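I have spent the better part of a year, and rather more of the savings than I admitted to at Christmas, building a two-armed machine that tidies bedrooms. We call it Sema. It lives in the shared workshop at Nelldale between outings, under an old curtain, and I've grown fonder of it than is sensible. So please take what follows as the view of a doting parent.

My view is that those of us who build these things at home should stop chasing speed. At our September open evening in Prerncombe, every visitor wanted to know how fast Sema could clear a floor, and I understand why (I'd ask the same of a vacuum cleaner). But a bedroom is where people leave their glasses, their letters and the odd earring, and a machine let loose among those ought to dawdle. I would far sooner it took all afternoon over one sweet wrapper and left my reading glasses alone.

We work in furnished rooms when we can borrow them, with a proper bed and sofa and a bit of litter on the carpet. A bottle is a surprisingly good teacher. It rolls, it squashes, and there is more than one way to get hold of it.

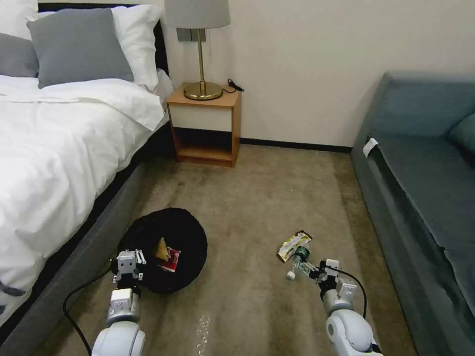 Valentin Arnaud thinks I am being sentimental, and told me so over a very long pot of tea. His feeling is that a slow machine simply gets switched off, and that a tired parent with 3 children will pick up the wrapper themselves before Sema has made up its mind.

He has a point, bless him, and I have turned it over a good many times. Still, our notebook lists 1,989 attempts so far, and the 93 I'd call disasters nearly all came on days when we'd turned the speed up to please somebody. I would like to see a slow class at next year's meet, with marks taken off for anything disturbed that wasn't rubbish. Valentin has already said he'll enter, and that he intends to win it quickly.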